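Storage and tidying > Old bins with scratched inside, keep or replace?

Flikitz
10/08/2024
Hello all. I have a grey bin which I use for all small things that have no place. Inside it is badly scratched, with dark lines on the back and whitish patches on the bottom. I washed it two times with soap and it stays the same. Should I paint it, or buy a new one? I saw one for 80 but this seems to me a lot for a box.

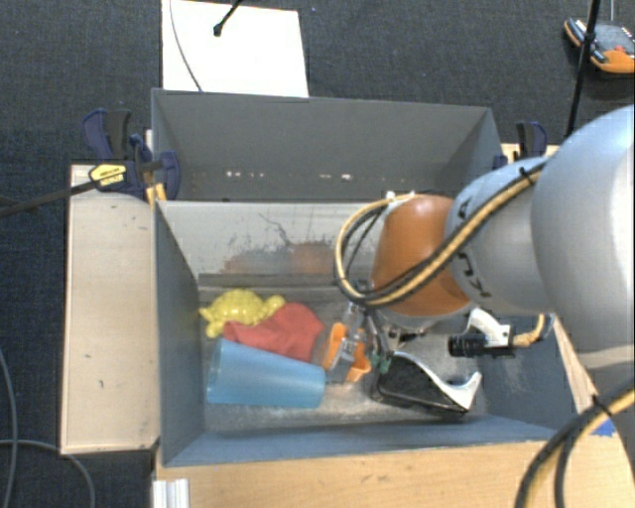
I also want to ask how you divide such things. The yellow turtle is a toy, so it is easy. But the plastic cup and the red cloth, do they go in the same place? My wish is to have one bin only.

Bameck
Please don't paint. Paint inside a bin comes off in small pieces and then it is on your cloths. I sanded mine in May with 300 paper and after that with 1000, only with water. The scratches are still there but you don't feel them with the hand.

Galang
I don't agree with the sanding. The surface becomes thinner and takes dirt faster. A scratched bin is still a good bin – put a piece of old carpet on the bottom and forget it.

Bameck
Carpet holds crumbs and sand. With toys I would not do it.

Zedwood
About the second question: cup to the kitchen, cloth to the washing, turtle stays. If you mix everything you will search every time.

Flikitz
Thank you. I will try the sanding first on one corner. But I keep one bin, sorry Zedwood, my flat is small.

Galang
Then at least fold the cloth :)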